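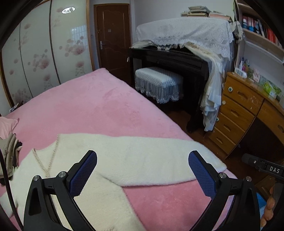

叠衣服比比赛难

我们社团今年没报比赛。这句话我在迎新会上讲出来的时候,底下好几个新生的脸一下就垮了,我太懂那种表情了,我刚进来那年也是冲着比赛来的,冲着灯光、计时器、裁判举牌子,还有领奖台上那个丑得要命的塑料奖杯来的!可是现在要我投票,我还是投“不报”,而且我想认真说说为什么。

先交代背景。社团叫 Plultar,挂在学校的工程系下面,往年一到四月就全员停摆,准备 Campos 杯。Campos 杯的题目年年差不多:一块平整的台子,几种颜色的方块,机械手抓起来,放到指定的格子里,快的赢。我们前年拿过名次,为了那个名次,整个学期只调一件事,就是让夹爪在固定的位置、以固定的角度、抓固定的方块。赢了当然开心,庆功宴上我喝可乐都喝出了醉意。但是回来以后,有个学妹随口问了一句:那它能帮我叠衣服吗?

不能。别说叠了,连从哪儿下手都不知道。

今年我们做的项目叫 Katach,说白了就是教机器对付家里的软东西。做法一点都不酷:人手里握着一把夹爪,在自己家里做家务,做一遍录一遍,录下来的动作再拿去训练模型。白色的毛绒开衫铺在粉色的毯子上,一只袖子横着伸出去,两片蓝色的指垫悬在上面,从哪里夹?夹领口还是夹袖子?夹浅了会滑,夹深了连毯子一起揪起来。你自己用手叠的时候从来不用想这些,换成两根指头,立刻变成一个笨蛋。我第一次试,叠一件毛衣叠到怀疑人生,我妈在门口看了半天,问我是不是学业压力太大。

有人会说,这哪里是机器人社团,这是家政社团吧。这话我听过不止一次,说的人多半觉得自己很幽默。我的看法是,方块那一套练的是调参数,家务这一套练的是看东西。毛绒的料子软塌塌的,边缘毛乎乎一片,到底哪里算“边”?衣服旁边要是还放着一串珠链,夹的时候要不要先挪开?挪开算不算任务的一部分?这些问题比赛规则里都替你答好了,你到了真实的卧室里,才发现规则原来帮你省掉了那么多事。

我还有个更私人的理由。比赛需要场地和设备,光是标准台面的租金就要900块,报名费另算,最后能摸到机器的永远是那几个人,其他人负责搬箱子和拍合照。我当了整整一年搬箱子的,我有发言权!手持夹爪就不一样了,拿回家就能用,床上、书桌上、厨房里,哪儿都是场地。以前开会一声不吭的同学,现在每次都抢着放自己录的片段,争论毛巾到底该先对折长边还是短边,吵得比当年讨论PID还凶。

当然,坏处也一大堆,我不想装作没有。第一是枯燥。我们定的目标是3000段,写到这里只交上来474段,其中还有不少因为手抖或者中途接电话要重录。第二是隐私。谁家的卧室都不是样板间,床头堆着衣服,桌上放着瓶瓶罐罐,录之前得跟家里人讲清楚,讲不清楚就别录,这一条我们写进了社团守则,而且是第一条。第三是没有成绩单。比赛有名次,能写进简历,家里人也看得懂;“我这学期教机器叠衣服,还没教会”,这种话过年在饭桌上真的很难说出口。

指导老师倒是支持,只提了一个条件,让我们每两周写一份失败记录。我原来以为这是走形式,结果现在最爱翻的就是它。有一条只写了九个字:“袖子翻进去,找不到了。”我看一次笑一次,因为我也在同一个地方栽过。

隔壁学校的 Omholm 社还在打 Campos 杯,他们队长私下问我,你们这样不怕招不到人吗?怕啊,怎么不怕。迎新会那天就走掉了好几个,我还追出去塞了传单。可是留下来的人里,有一个完全没有编程基础,录出来的片段却是全社最稳的,动作慢,夹得准,松手的时候也不带起一点布料。按以前的选拔办法,这个人连面试都过不了,想想真有点后怕。

所以我的意见很简单:比赛可以打,但别让它占掉一整年,更别让它决定谁算“会做机器人”。学校要是真想支持学生社团,别光盯着奖杯柜,拨一点经费给这种慢吞吞的项目,买几把夹爪,再买几块硬盘,就够我们折腾很久了。硬盘真的很缺,上周又满了,我正在一段一段地往外倒。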